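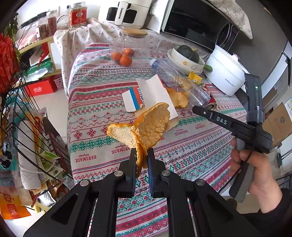
4/9/23
By Pornthip Jitpraphai

Fernanda Gouveia has a theory that nobody should clear a table until they can name everything on it. She has lived by this theory for 10 years, and it is the reason I am pushing a water bottle out of the way to find room for my notebook.

"You can tell what sort of day a house had from its table," she says. "A clean table tells you somebody was expecting company."

She was expecting company. I had called ahead.

Gouveia writes the household column for Clotier, a small newsletter about living in apartments with more ambition than floor space. Her subject this spring is the kitchen table, and in particular the mess that gathers on it between meals. When I ask what she calls this mess, she says "the sediment," and looks pleased with herself.

We begin with the orange peel. Gouveia peels a mandarin the slow way, so that the skin comes off in big curled pieces, and she puts them down on whatever is closest. Today that means a plastic bag.

"Peel is the only trash that improves a room," she says. "For an hour. After that it's trash like the rest." Does she do anything clever with it, such as candy it or dry it for the closet? "I wrote a column saying I did. I got 2 letters asking for the recipe and had to go and find one."

The snack wrappers get less sympathy. She blames her nephew, then concedes that her nephew moved to Castden in October.

About the tablecloth she is serious. It has snowflakes on it, which by April most people would take as a hint. She bought it at the Kos market from a woman who wanted to sell her a plain one. "She said plain goes with everything. I said so does this, if you stop looking for stains." The bands of red and teal are, she says, the hardest-working thing in the kitchen. The word HANDMADE is printed on it over and over, and I ask whether it was.

"I have never inquired," says Gouveia.

Then there is the squash. It sits on top of a stack of bowls, small and dark green, like something that has won an election. I assumed it was a decoration. Gouveia says it is dinner, and that it has been dinner for nearly 3 weeks.

"A kabocha is patient. You can put it on the bowls and forget it. Of course, then you can't use the bowls." She thinks about this. "So you eat out of the pot."

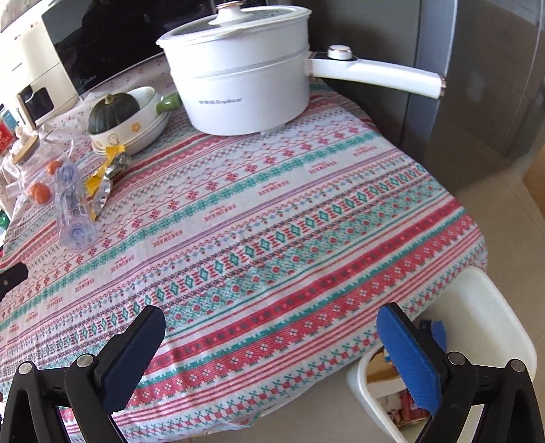 The squash on its bowls, with the pot to the right.

The pot is white and electric, with a gold ring on the knob of its lid. It came into the house as a replacement for an old Grorken rice cooker, which she still mentions in the tone other people use for a first husband. She cooks noodles in it, and soup, and once a custard she would prefer not to discuss. Because it lives on the table, she argues, the table is the kitchen, and everything on it is therefore put away.

I tell her this sounds like an excuse.

"It's a system," she says. "An excuse is when you apologize."

Her actual advice, when I finally get it out of her, is modest. Keep one thing on the table that you like looking at. Flatten a carton the day it's empty – she admits she is a poor example – and give bottle caps no second chances. If there's fruit, put it where you can reach it without standing up, or you'll have a snack instead. Wash the cloth when you can no longer tell the pattern from lunch.

And the squash?

"Soup," she says. "Tomorrow, probably." She offers me a mandarin and looks around for somewhere to put the peel.

Questions and table confessions: write to the Clotier editors, care of Pornthip Jitpraphai. © 2023 Clotier. All rights reserved. Back to top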